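Mental Health Self-Help > Between Appointments

# Does a daily mood chart do anything, or is it just homework?

**ondton_owl**

I've been put on a course run out of the health centre in Ondton, low mood and anxiety, 8 weeks. I was given a mood chart at the first session. You score your mood out of 100 every evening, write down what you did that day, and bring it back.

I have done this before. I did it with a different service a few years ago and I filled in every box like a good pupil, and then the person running it glanced at the sheet, said "well done for keeping it up" and put it in a folder. I never saw it again and it was never mentioned again. So you can imagine how keen I am.

My problems with it are these. I don't know what a 60 is. I don't know how it differs from a 55. If I've had a row at work at four and a nice tea at seven, which one am I scoring? And I've noticed that sitting down at bedtime to decide how bad the day was tends to make the day worse. I'll have been all right, then I'll look at last week's numbers, see a dip, and start wondering if I'm on the way down again.
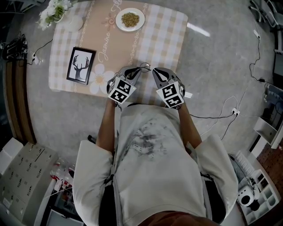

*Round metal-framed glasses at the edge of a low table.*

I raised this at the second session and was told that "noticing is the first step". First step to what? I asked and got a leaflet. The leaflet says charting "can help you spot patterns". I'm forty-odd and have had depression on and off since school. I know my patterns. It's bad in winter, bad when I don't sleep, bad after I've seen my family.

Has it ever told anybody something they didn't already know? I'm not after pep talks. If it's useful I'll do it, and if it's mainly so the service can show that my number went up, I'd like to be told so.

---

**fesstead_frost**

I was where you are and I'm still fairly doubtful, so take this as a half recommendation.

The score is close to worthless, in my opinion. I used one of the phone ones, Ackroyd, and what I ended up with was a wobbly line that went up when I was in a good mood while filling it in. I once did it twice in the same evening by mistake, before and after a phone call with my brother, and the two scores were miles apart. So what was it measuring? My brother, I suppose.

The column for what you did was another matter. I don't look at it day by day. I leave it alone for a month and then read it through in one go with a cup of tea, in the morning, never at night. What I got out of it was dull but it was news to me. I'd been telling everyone, including my GP, that I was bad after busy weekends. The notes said I was bad after empty ones. I'd have sworn blind it was the other way round. I had been cancelling things to protect myself from being tired and then feeling dreadful.

Would I have worked that out without a chart? Possibly. I hadn't managed it in all the years up to then, though.

What I'd ask whoever runs your course:

- Who looks at this, and when?
- What would you do differently if the numbers went down?
- Can I leave the score out and only do the notes?

If they can't answer the second one then I'd treat it as paperwork. Mine couldn't, at first, and went off to ask. Fair play to them, they came back with a proper answer the next time. It was that a run of low scores would get me a phone call. Whether I'd really have had the phone call I can't say.

On the bedtime thing, I'd stop that straight away. Do it at lunch for the day before. You'll remember less, and I count that in its favour.
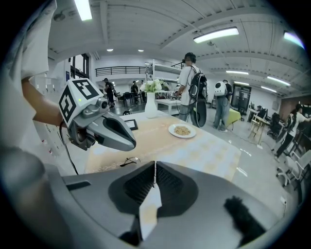
**kumville_kettle**

I don't agree that the score is worthless, it depends what you do with it. I've got bipolar and mine is the thing that catches me going up. I never notice that myself, I just think I'm having a marvellous week and everybody else is slow. When there are several high ones in a row and the sleep column has shrunk, my partner is allowed to say so, and we agreed that when I was well. Without it written down I argue. With it written down I still argue, but for less time.

That's a different job from what you're being asked to do, I know. I wouldn't tell someone with plain low mood to do it for ever. If it makes you check yourself over every night like you're looking for a rash, it's doing harm and you should tell them so in those words. They should take that seriously. If they don't, that tells you something about the course.

Also nobody says it has to be out of 100. That's a daft scale for a person. I have bad, middling, good and too good.

---

**ondton_owl**

Thanks, both. The busy weekends thing made me stop, I'll admit. I've always said Christmas does me in through too many people, and now I'd quite like to see December written down before I say it again.

I'm not convinced about the scores. I asked your three at the last session. The answer to who looks at it was "we do, briefly". The answer to the second was that they'd talk to me about it, which they'd be doing anyway, so I can't see what the number adds. But I'm allowed to drop it and keep the notes, and I've moved it to lunchtime. 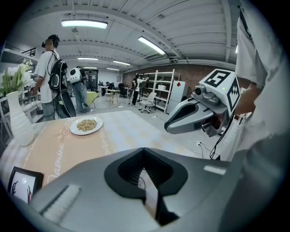 *A dark curving line on a small screen.*

---

**Marsh Biscuit**

just do it every day and stay positive, worked for me!! my cousin had the same and she did gratitude as well, 2 things every night. you get out what you put in

---

**fesstead_frost**

Glad it worked for you, but "you get out what you put in" is what I was told about every single thing that didn't help. Some of it I put plenty into. I'd rather people heard that a chart is a fairly weak tool that suits some of us, and that stopping it isn't a failing.

ondton_owl, when you've got a month of notes, come back and say if there was anything in them. I'd be interested either way, and if the answer's no, please put that up as well.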